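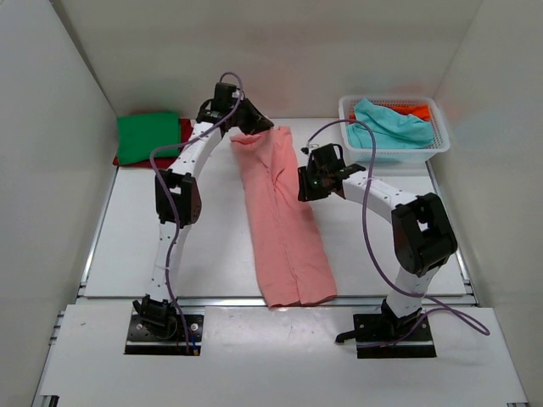 # Listel two-arm recording cell

Listel is a bench-top cell for recording demonstrations of cloth handling. It is sold by Praden as a complete unit: two arms, enclosure, wrist cameras, fixed camera and the recording software, Bonivar. It is meant for groups that need many examples of the same small set of tasks, recorded under conditions that stay the same from one session to the next.

## Enclosure

The walls are matte white on three sides. The front is open to the operator. Both arms are mounted on the front panel, outside the work surface, so the full surface stays available for cloth and containers. The matte finish limits glare in the fixed camera view and gives the software a plain background when it separates cloth from table.

The surface can be covered with a fitted mat. Mats are ordered separately and should be changed only between datasets - a change of background in the middle of a set makes the episodes harder to compare.

## Arms and grippers

Each arm carries a black two-finger gripper. The fingers have beveled tips for getting under the edge of a single layer. Fingers are replaced as a pair. After replacement, run the gripper zero routine on both arms, including the one that was not touched.

Arm cables run outside the links and can be swapped without opening a joint. Leave enough slack for a full wrist turn, and check the loops by moving each arm through its range by hand before the first recording.

## Cameras

The fixed camera covers the whole surface and both arms. It is the reference view for episode review. The wrist cameras cover the area directly ahead of the fingers and are used for fine work: finding a hem, choosing a grasp point, checking whether a fold has slipped.

Seams and marks on the cloth are often too small to be useful in the fixed view. Where a task depends on them (sorting stained items, or aligning a garment by its stitched edges), set the wrist view as primary in the task file. Bonivar then refuses to save an episode in which the primary view has dropped frames.

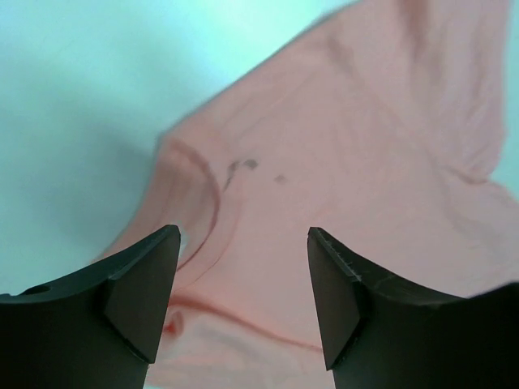
Amundsen asked after a trial in April whether stained garments ought to be left out of a folding set altogether, given that the policy might learn to grasp relative to the mark. Our recommendation is to keep them in and tag them. The tag is written per item, before recording, and can be used later to hold those episodes back for testing.

## Recording an episode

1. Load the task file and confirm the item tag.
2. Place the cloth by hand. Do not smooth it unless the task calls for a flat start.
3. Bring both arms to the start pose.
4. Start recording. Wait 2 seconds before the first motion.
5. Carry out the task. If a grasp fails, recover and continue.
6. Return to the start pose, stop, and mark the outcome.

Outcomes are success, partial or fail. Failed episodes are kept by default and excluded from export unless requested. Recovered grasps should not be marked as failures; they are among the more useful parts of a cloth dataset.

## What is stored

Each episode contains all camera streams, joint positions for both arms, gripper opening, operator commands, the item tag and the outcome. Streams share one clock. Time offsets are checked at the end of every episode and written to the log, and an episode that exceeds the limit is flagged for review.

The starter set supplied with the cell holds 762 episodes in 3 tasks: pick from basket, spread, and fold. It was recorded on the same hardware and can be used to check a training setup before any local data exists.

## Supplied with the cell

| Item | Quantity |
|---|---|
| Arm with gripper and wrist camera | 2 |
| Fixed camera with mount | 1 |
| Spare finger pairs | 5 |
| Three-wall enclosure | 1 |
| Bonivar license | 1 |

Cloth items, baskets and the recording computer are not included.

## Limits

The grippers are not rated for wet cloth. Heavy items such as denim or bath towels can be dragged and folded but should not be held at full reach. Very dark fabric reduces detail in the wrist view; raise the exposure in the task file and leave it fixed for the whole set.

Replacement mats and finger pairs are listed under Listel spares.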